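Call for participants: does folding a padded jacket a certain way do anything?

Birnard Garment Care Trial, spring round. Applications close at the end of April.

We are looking for 60 people who own at least one padded or insulated jacket and put it away for the warm months. You will fold it, store it, take it out again and fill in a form. We pay for your time.

Some background on why we're bothering. Search for jacket storage and you will find a hundred pages telling you to roll it, never roll it, hang it, never hang it, fold the sleeves in first, fold the hood in last. Most of these pages sell a bag or a box. We have read a lot of them and found very few that say how anybody checked. Our own first round did not settle much either. We had 63 sign-ups, and nearly 16 of those sent back forms we couldn't use, mostly with the shelf measurements left blank. So please don't apply if you hate measuring things.

Who we want

Adults who do their own laundry and put it away themselves. You need a flat surface big enough to lay a jacket out with both sleeves extended. A bed is fine and is what most people used last time. You also need a shelf, drawer or closet floor you can leave alone for 60 days. If you share a closet with somebody who rearranges it, talk to them before you apply.

Any brand and any filling will do. Old jackets are welcome. We would rather not have a brand-new one, and please don't buy one for this.

Who we don't want

People who work for a storage or outerwear company, or who get paid to post about either. Also people who already know the answer. We got several long letters last round from applicants who were certain about rolling, and their forms were the thinnest of the lot.

What you do

Close the front of the jacket and lay it face up. Check that the pockets are empty. Pull the sleeves straight out to the sides, and tuck in any loose cords so they don't catch. Then fold by whichever method is on your card: Limberg (sleeves crossed over the front, hem up in thirds), Mertens (folded once down the middle, then rolled from the hem) or Endix (no method at all, do what you always do). You don't get to pick your card and we won't swap it.

Measure the bundle's height, width and depth, and write down how long the fold took. Put it away. After 60 days take it out, lay it flat the same way, measure the padding at the four points on the form and answer the questions about creases. There is a box for comments. "No difference" is a perfectly good comment and we wish more people would use it.

What you get

16 dollars an hour, paid after the second form comes in. Half-finished entries are paid for the first form only. We do not hand out free bags, boxes, hangers or discount codes, and anyone who contacts you offering them in our name is not us.

What we can't promise

That you'll get more closet space. That any of the three methods beats the others. The names on the cards are just labels – they don't stand for experts. If the results come out flat again we will publish them flat.

How to apply

Send a few lines through the contact form on the Birnard page saying what kind of jacket you have, where it normally goes in summer and how you fold it now. One jacket per person. Please don't send photos at this stage. If you are picked, your card and both forms come by regular mail.
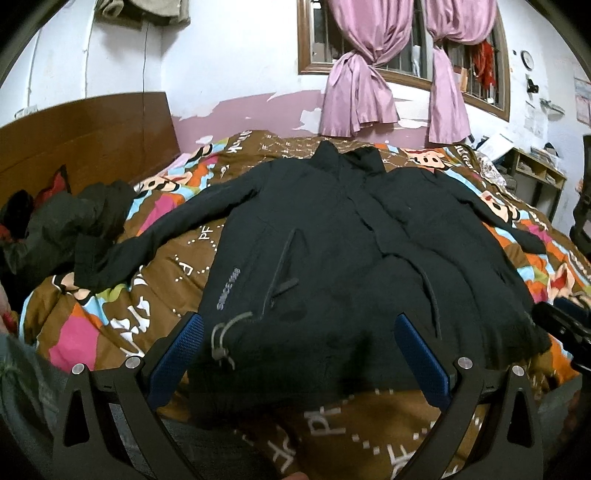 Starting position: front closed, face up, sleeves out to the sides. Cords not yet tucked in.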